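窓口の引き継ぎ

ビムラ・スリヴァスタヴァが翻訳事務所アークネスを辞めると決めたのは、六月の雨の朝だった。決めてから実際に辞めるまでに半年かかった。引き継ぐ相手がなかなか見つからなかったのである。

アークネスは古い手紙を専門に訳す事務所で、依頼の大半は亡くなった人の遺品から出てきた手紙だった。差出人も宛先も、たいていもうこの世にいない。依頼人は読めない文字の束を持ってきて、何が書いてあるのか知りたいと言う。ビムラは読んで、書き直して、封筒に入れて返す。十九年その仕事をした。

最後の案件はセムワルという町から届いた。段ボール箱に手紙が入っていて、依頼人の女性が添えた紙には「最大で900通」とあった。数えたところ、その半分もなかった。ビムラはそれを依頼人に電話で伝えた。

「母は大げさに言う人でしたから」と女性は言った。「残りは捨てたのかもしれません」

「全部訳しますか」

「父が書いたものだけお願いします」

父親は若いころ、ウルタウという港町の倉庫で働いていた。手紙はどれも短かった。今週は塩が入った。来週は木材が入る。靴を直した。隣の部屋の男は夜中に咳をする。字は右に傾いていて、行の終わりに来ると急に小さくなった。紙を節約していたのだろうとビムラは思った。

愛しているとか、会いたいとかいう言葉はどこにもなかった。かわりに値段がよく出てきた。卵の値段、切手の値段、灯油の値段。一度だけ、給料から部屋代と食費を引いた残りが書いてあった。3,064。通貨の名前はなく、その下に線が二本引いてあった。次の手紙も塩の話だった。

ビムラは一日に四通ずつ訳した。急げば十通は訳せたが、そうすると父親の口調が自分の口調になってしまう。四通訳したら箱にふたをして、湯をわかし、茶を飲んだ。それから机に戻って、訳したものを声に出して読んだ。声に出すと、間違いはだいたい見つかる。

部屋は高い階にあった。越してきたころは窓のほうを向いて仕事をしていたが、気が散るので机の向きを変えた。それでも日が落ちると手を止めて、窓のところへ行く癖が抜けなかった。 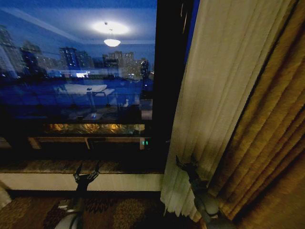
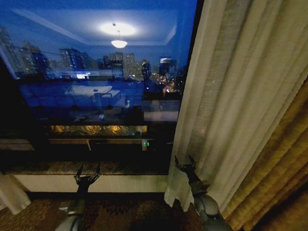 後任はローノラの大学を出たばかりの若い男で、名前をイレンといった。面接のとき、彼は辞書を持ってきていた。表紙がとれて、ひもで縛ってあった。

「辞書は事務所にもありますよ」とビムラは言った。

「書き込みがあるので」

見せてもらうと、余白に細かい字で例文が足してあった。間違っている例文もあった。あとから自分で気づいたらしく、消さずに横に正しいものが書いてあった。ビムラはその場で採用を決めた。

イレンには父親の手紙を二通渡した。一週間後に訳文が届いた。よくできていたが、片方に「お前がいなくて寂しい」という一文があった。ビムラは原文を出してきて、該当するところを指で押さえた。

「ここは何と書いてありますか」

「『椅子が一つ余っている』です」

「では、なぜこう訳したんですか」

イレンはしばらく黙っていた。「そういう意味だと思ったので」

「私もそう思います」とビムラは言った。「でも、この人は椅子と書いたんです」

彼は赤い鉛筆で線を引き、椅子が一つ余っている、と書き直した。それから原文をもう一度読んで、「余っているというより、空いている、ですね」と言った。ビムラは辞書を引いた。どちらでもよかったが、空いているのほうがよかった。

最後の手紙には日付があった。ほかの手紙には月しか書かれていなかったので、目についた。内容は、船の切符を買ったということ、荷物は先に送るということ、駅まで迎えに来なくていいということだった。鍋は重いから置いていく、とあった。署名の下に、いつもの字より大きく、やはり迎えに来てくれ、と足してあった。

ビムラはその一行を訳すのに午後を全部使った。「来てくれ」なのか「来てほしい」なのか「来い」なのか決まらなかった。母親に当てた字だから、命令の形でもきつくはならない。しかし娘が読む。娘は父親のことを、口数の少ない人だったとしか言わなかった。

結局「来てくれ」にした。

訳文を綴じて、原本を古い順に並べて箱に戻した。送り状を書き、控えをとった。2019年12月25日、事務所の電話を留守番に切り替え、鍵をイレンに渡した。鍵は二本あって、一本は郵便受けのものだと説明した。

「郵便受けは左に回してから引いてください。右だと開きません」

「はい」

「茶葉は棚の上の缶です。私のですが、飲んでかまいません」

年が明けて、依頼人から葉書が届いた。アークネス宛てだったので、イレンが封筒に入れて転送してくれた。訳を読みました、と書いてあった。母は駅に行ったそうです。汽車が遅れて、二時間待ったと聞いたことがあります。何の話かずっと知りませんでした。

そのあとに、箱の底から父の手紙がもう一通出てきたので送ってもよいか、とあった。ビムラは葉書を裏返し、差出人の住所を確かめて、机の引き出しから便箋を出した。

お問い合わせ | 無断転載を禁じます | ページの先頭へ戻る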